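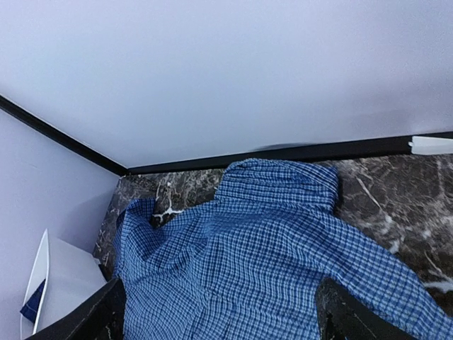 Lajos Pintér wrote to say that a checked shirt should never be folded on stone, which pulls the cloth about, and asked what a professional would use. His letter reached the newsletter after the winter column on laundry rooms, and it was the first matter put to Amancay Cabral when she met with us in February. Ms. Cabral supervises garment care at Stestum, the residential services firm, and has trained its household staff in the handling of shirts for most of her career.

She did not agree with Mr. Pintér, although she understood his concern.

"A polished surface is perfectly good for folding," she said. "The cloth slides, and for a check I want it to slide, so that I can bring the lines where they belong. If it is dragging, the person is usually pulling from one corner. I would ask Mr. Pintér to use both hands and keep them flat."

Her own preference is for any level surface at hip height, wiped down and left to dry. She has worked on marble, on kitchen tables and on the lids of chest freezers. The training room at Stestum has a padded table, which she considers too soft for the purpose and uses mostly for knitwear.

Preparing the cloth

Much of the conversation concerned blue checked shirts, which Ms. Cabral gives to every new member of staff in the first week. Plain white shirts, she explained, hide a poor fold. A check shows it at once.

"The pattern is a ruler printed on the garment," she said. "You look along one white line from the shoulder to the hem. If it wanders, the cloth is lying crooked or there is a ridge under it. Smooth from the middle outward and look again. I ask people to do this before they touch a sleeve, and the ones who are in a hurry never do."

She advised against tugging at a crease to remove it. A tug stretches one part of the weave and leaves the part beside it puckered, and the checks then appear to change size across the shirt. A flat palm, moved slowly, is enough for soft rumpling. A sharp crease calls for the iron or for a light misting of water and a hanger overnight.
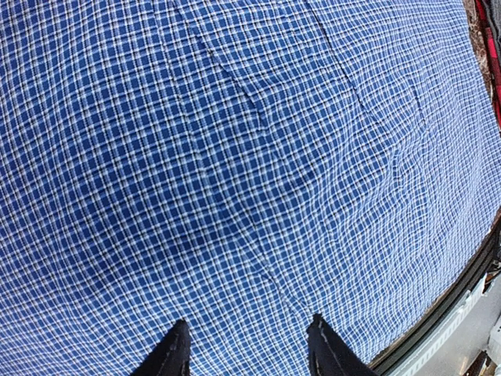
The order of folding

Asked to set out the method taught at Stestum, Ms. Cabral gave it without notes. The top button is fastened, then every second button down the front, and the shirt is laid face down. One side is brought in toward the center of the back, with the sleeve turned down along it. The other side follows. The tail is turned up by a hand's width, and the body is folded in two so that the hem meets the base of the collar.

"There are people who prefer thirds," she said. "Thirds are better for a suitcase. For a shelf I teach the half, and I would like everyone in one house to do the same thing, or the pile leans."

The collar, in her view, receives too little attention. It tends to roll under when the shirt is turned over, and it carries the yoke with it, so that a lump forms at the top of the fold. She recommends lifting the shirt by both shoulder seams and lowering it again, hem first.

Sohail Gondal, who joined the firm's training staff last year, sat in on part of the interview. He remarked that trainees often gather the cloth with their fingertips when they mean to move it, and that the lines of a plaid then run together at that one place.

"I did it myself for a month," Mr. Gondal said. "Ms. Cabral would stand behind me and say 'palms,' and that was the whole of the lesson."
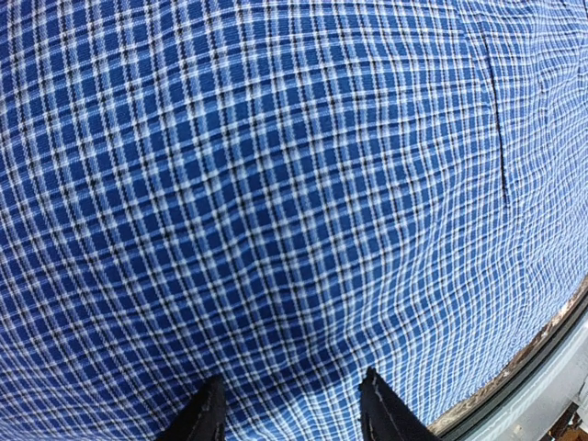 Irkisness Household Review No. 88 Page 124

Ms. Cabral was asked whether such care was reasonable in an ordinary home, where a basket of shirts may wait several days. She answered that it was a matter of order. A shirt folded soon after drying requires very little work, and one left in a heap requires a good deal. She does not think that every garment in a family home needs to be folded to a hotel standard, and she hangs most of her own.

"If you have space to hang, hang," she said. "Fold what travels, and what goes in a drawer. My mother folded dish towels into squares you could have built a wall with. I did not inherit that."

On fabrics, she drew a distinction between smooth cottons and those with a crinkled surface. Seersucker and similar cloths should not be pressed flat, and a fold in them need only be even. She also asks staff to keep different patterns apart while sorting, a rule that Faisal Bhutto, her predecessor, introduced when the firm still worked from a single laundry. Stripes and checks in the same color are easily taken for one another in a heap, and a sleeve can be folded into the wrong shirt.

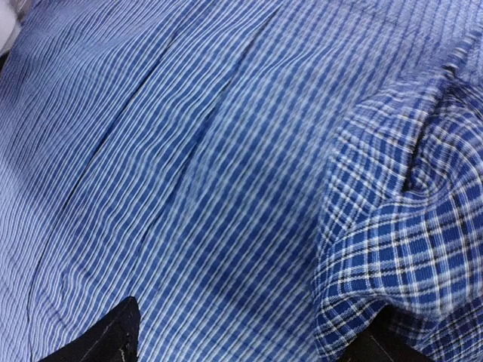 Narrow stripe and bolder plaid, side by side.

The final part of the interview turned to storage. Ms. Cabral favors shallow drawers and short piles, with the folded edge facing front so that a single shirt can be drawn out. Tissue between the layers is, she said, pleasant but unnecessary for cotton. Cedar blocks may be used if they are sanded from time to time.

She was less patient with folding boards. A trainee, Uzma Malik, had recently brought one to class and produced a very regular stack with it, and Ms. Cabral acknowledged the result. She nevertheless asked Ms. Malik to repeat the exercise by hand.

"The board gives you the width," she said. "It does not tell you that the cloth under it is twisted. You still have to look at the lines."

Readers' letters on the care of shirts and table linen will be answered in the next issue. Ms. Cabral has agreed to take questions on starch.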